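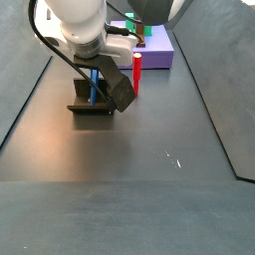 4.2 The work surface: pegs, holders and the problem of putting things down

Figure 3. Part of the tabletop, with the blue rod upright in the black holder and the red peg standing on the table to the right of it.

Most writing on small-parts layout deals with where things are kept. Far less of it deals with where things are set down for a moment, although anyone who has built a bookcase knows that the moment can last all afternoon. In the Drurnenel study we were interested in this second kind of place. A peg that belongs somewhere is easy to draw on a plan. A peg that is between places is usually left off the plan, and then found by somebody's elbow.

The surface in Figure 3 was laid out according to what we call the Brollgate rules, after the workshop where they were first pinned to a wall and first ignored. They are short. Long thin parts stand in a holder. Parts with a stable foot may stand on the bare table. Boxes go to the back, where they can be leaned over and complained about. Anything else is moved to the shelf before work begins, including mugs, about which the original rules contained a separate and rather bitter paragraph.

The blue rod is the reason the first rule exists. It is slender enough that standing it on its end on an open tabletop is an act of faith, and in the early layouts it was simply laid on its side. Cylinders laid on their sides have a well-known ambition, and we spent a fair part of June under the table. The black holder, with its flat base plate and upright back plate, was introduced after that. It takes up more of the surface than the rod does, a trade that several of our reviewers have called wasteful. We accept the criticism and invite them to come and look for the rod.

The red peg was treated more generously. Under the second rule it is allowed to stand by itself, and in Figure 3 it does so, upright, with no fixture of its own. We had expected this freedom to cause trouble. The layout log records 82 sittings at the table, and the red peg was knocked over in 6 of them, a figure that includes two sleeves and one dropped clipboard. None of the remaining falls could be blamed on the peg with any fairness.

Color did more of the work than we had planned for. Red and blue were chosen because those were the colors we had. In practice they gave people a vocabulary. Within a morning, everyone who used the table had stopped saying "the thin one" and "the other one" and said "blue" and "red," and the written instructions were changed to match. The earlier instructions had used part codes from the Joltix catalog, which were precise and which no one could remember past the second digit. We kept the codes in the appendix for the sake of completeness.

The back of the surface proved harder to govern. A purple box with wooden pieces on it sits there, and the rules have little to say about the top of a box. Strictly speaking, a lid or an upper face is not part of the table. It is, however, flat, and people find flat things hard to resist. In a first draft of the layout we marked the box as storage. In the second we marked it as surface. The present draft marks it as both, with a footnote, and we regard the footnote as the most honest part of the drawing.

We also tried the arrangement proposed by the Fan layout guide, in which every item on a work surface has its own fixture regardless of shape. This looked splendid at nine in the morning. By lunch the fixtures themselves had become the clutter, and two of them had been put away in a drawer by someone trying to tidy up. A holder earns its footprint when the part cannot stand without it. When the part can stand perfectly well, the holder is one more thing to reach around, and it collects screws.

Spacing between the holder and the free-standing peg was adjusted by hand over the course of one Wednesday. We began with the two far apart, on the theory that distance is safe. It made for a great deal of reaching, and reaching is how elbows enter the literature. Bringing the red peg in beside the holder shortened the reach and left enough clear table in front for a hand to rest. We did not attempt to find a best distance. The people who used the table moved the peg to where they liked it within minutes of our leaving the room, and it seemed rude to keep moving it back.

One point remains unsettled. The rules say where a part should stand before work and where it should stand after, and they say nothing on whether these should be the same spot. Half of our users returned everything to its starting position. The others left each part wherever it was last needed and described this, when asked, as a system. Section 4.3 takes up the question of tray order, where the same disagreement appears with smaller parts and stronger feelings.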